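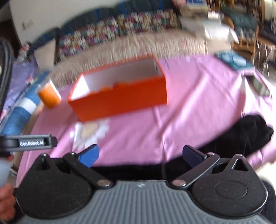 Sadholm Box and Cup Set, orange and white

Home > Tidying > Open boxes > Sadholm

I have been selling boxes of one sort or another for a good many years now, and I still get a little thrill when a plain one comes along that I want to take home. The Sadholm is that kind of box. It's a long open box in orange and white, about as simple as a box can be, and it comes with a round cup in the same colors. You can put the two side by side on a table, or send the cup off to the bathroom and keep the box in the kitchen (which is what happened at our house, and I don't expect to see that cup downstairs again).

We first ordered it in March after Estrella Meléndez in our shop came back from a visit to Clustia with a sample under her arm and wouldn't put it down. She had already decided it was going to hold her yarn. By the end of the day the rest of us had all made other plans for it - Darren wanted it for seed packets, Braulio for phone chargers - and we placed an order before we had properly agreed on where it would go on the shelves.

What it's good for

Fruit, first of all. I know there are lovely bowls out there, and we sell several of them, but a bowl takes up a lot of room and everything rolls to the middle. A long box sits nicely against a wall or along the back of a table, and you can reach straight in from the top. We get asked whether tomatoes can go in with oranges. They can share for a day or two without any trouble, although I would eat the tomatoes first and keep an eye on anything that has gone soft.
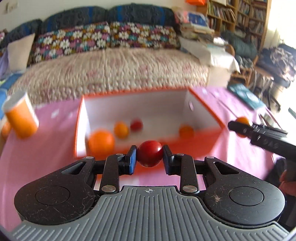
If you have small children, they'll take to it as well. Mine used to spend whole rainy afternoons moving things from one box to another and back again, and a box without a lid is just right for that kind of play, with no hinges for little fingers to get caught in. Toy fruit, socks, blocks, playing cards, the odd spoon from the kitchen drawer, it all goes in and it all comes out again.

The cup is the part people tend to forget when they're ordering, and then they write to us asking for a second one! Pencils and crayons fit well in it, and so do paintbrushes, combs and those long wooden spoons that never want to lie flat in a drawer. Please don't drink from it, though. It's sold as a storage cup only.

The details

Box length: 278 mm
Box width: 155 mm
Weight of the set: 249 g
Color: orange and white
In the package: one box, one cup
Lid: none
Assembly: none

Please measure your shelf before you order, and leave yourself a little room on either side for your hands. I say this as someone who once bought a bread bin that fit the cupboard perfectly and then had to be pried out with a butter knife.

Looking after it

Wipe it out with a soft damp cloth and dry it right away. Don't soak it, and please keep it out of the dishwasher. If you use it for fruit, a folded paper napkin in the bottom saves a good deal of wiping, and you can change it when you do your shopping. Orange does fade if it's left in strong sun for months on end, so a spot a little way back from the window is kinder to it.

How it's packed

Each set is packed here in our own stockroom, with the cup tucked inside the box and paper around the pair of them. Orders placed before noon usually leave us the same day. Sets of 4 go out together in one larger carton and cost a bit less per set, and you'll find that option in the menu next to the price. If something arrives with a dent, send us a photo and we'll put another in the mail. You don't need to return the first one.

From customers

"Bought it for onions and garlic, then my wife took it for her sewing. Have ordered another. Nice cheerful color." - Florin Zamfir

"A little smaller than I had pictured, so do read the measurements, but it fits the hall table and catches everything that comes out of my pockets at night. The cup has my reading glasses in it." - Ezequiel Chávez

Goes well with

Sitthichai woven tray, natural
Pruvell drawer dividers, set of 4
Sadholm cup, sold singly, orange and white

We're hoping to have the Sadholm in a second color later on. The last I heard it was between a green and a soft yellow, and the shop is split down the middle over it (I'm for the yellow). If you'd like to hear when it comes in, leave your email address in the box at the foot of the page and Estrella will add you to her list.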